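Workshop notebook
6th April
Mug tree, batch 2 - second look

Carrying on from the February notes. The order from Cernora is still open and they want an answer on whether the tree can go in with the mugs or has to ship as its own item. I said I would spend the time on the tree first and leave the carton question for later, and that is how it went.

Started with the pegs. They all come out of the same dowel stock, sanded at the ends, glued into blind holes. Hole depth on the drawing is 29 mm and I checked what I could reach with the depth gauge before gluing up the spare post. Fine except the lowest hole, where the bit wandered on the grain and left the mouth a little oval. The peg still seated but took more glue than it should. Wiped the squeeze-out with a damp rag and there is a pale ring left that will show under the oil. Need to mask around the holes next time.

Left the spare clamped. The Doucet glue says 24 hours before any load and I am going to stick to it. In February I hung mugs on one the same afternoon and the upper peg crept down in its hole, so that whole post went in the scrap bin.

The finished tree weighs 700 g on the kitchen scale, base included. That was with nothing on it. I would like more of the weight in the base and less up in the post. The post is stout for what it has to do and could lose a few mm on each face without anyone noticing. Check this with the supplier before cutting anything, as they price by the blank and a thinner one may not be cheaper.

Base: the round one with the raised rim. I was in favor of the rim at first because drips stay on the wood and off the counter. Now I am less sure. Water sitting inside a rim has nowhere to go, and a wet base will lift its finish long before the rest of the tree looks old. Options are a flat disc, or keep the rim and put a harder finish inside it. Oil alone won't do. Someone please try the leftover varnish from the tray job on an offcut and write the result here.

Lean. The post does not stand quite straight on its base and I can see it from across the room. Took it off and put it back on, same lean, so the screw is not to blame. Suspect the end of the post was cut out of square. Put a try square against the end of the spare and there was light under one side. A small error at the bottom is a large one at the top of a tall post. The fix is at the saw: reset the stop and recut the end before drilling. Do not try to shim it, we did that on the paper towel stand and it came loose in a week.

Mugs. Used the green one with the white lettering for most of this. It has a loop handle with a decent opening and is the shape most people will have at home. What matters is how the handle sits on the peg and how far the rim then stays away from the base.
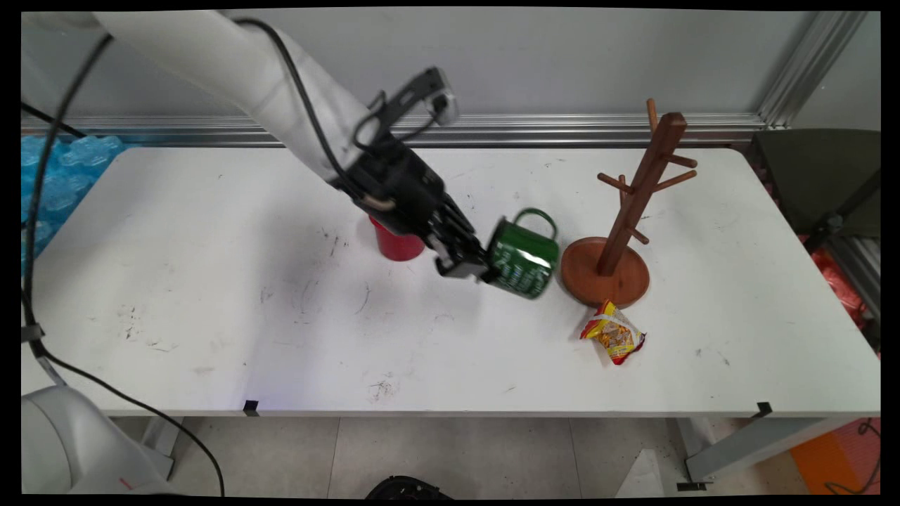
Green mug and the mug tree, white table.

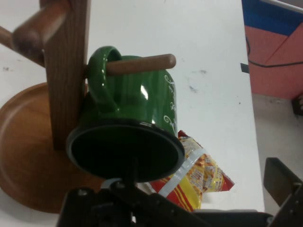

Handle fit is good on the side pegs. The mug goes over the end without needing to be turned, and once it is on I can bump the table with my hip and it stays. A peg that slopes up toward its tip holds better than one that comes straight out. On a level peg the mug can slide toward the end if the tree gets dragged along the counter. I would tilt all of them a bit more. The jig allows it, only the wedge has to be swapped, and there is a steeper wedge in the drawer with the dowel plate.

Also tried the Mevley mug from the sample box, the wide one. The handle is thick and the opening is narrow, so it goes on but takes a push, and it comes off with a jerk. With that one I would worry about the mug next to it. Either we thin the pegs or we say in the listing that chunky handles are a tight fit. Thinner pegs would mean a new drill size and new dowel. My vote is to say it in the listing.

Spacing between pegs: the big mugs touch if you load neighboring pegs. Normal ones clear. I don't think this can be solved on a single post at this height, and a taller post brings us back to the weight problem.

Loading order matters more than I thought. If you fill one side first, the tree gets light on the other side and you can feel it start to rock when you take hold of the post. It did not go over. Put the first mug low, the next opposite, then work up. Might be worth a line on the hang tag. Praverow print the tags and need the text before they cut the die for the string hole, so if anyone has a better wording, add it under this entry.

Table: the white top is getting ugly. Scuffs, smudges, and what look like pen scribbles. I went over part of it with dish soap and got some of the gray off, but the black marks stay. Try the melamine sponge on a corner first. I don't want to rub the gloss off in patches. Until it's cleaned up, any photos for the listing should be taken somewhere else, on the oak board or on paper.

Things to do, as they stand:

Recut the end of the spare post, check square, then refit.
Steeper wedge in the peg jig. Mark the wedge with the angle while you have it out.
Varnish test inside the rim, one offcut, leave wet overnight.
Masking tape around the holes before glue. We're out of the narrow roll.
Ask about the price of a thinner post blank.
Tag text to Praverow.
Reply to Cernora - tree ships on its own for now, carton to follow.

One more thing on the finish. The base came out more orange than the post, even though both got the same oil from the same can. Different boards, I assume. Looks okay to me but a customer with the two halves side by side might ask. When the next lot of blanks comes in, lay the bases and posts out together and pair them up before oiling. I've put the spare post on the shelf over the drill press with the clamps still on. Please leave it there until it has had its full time.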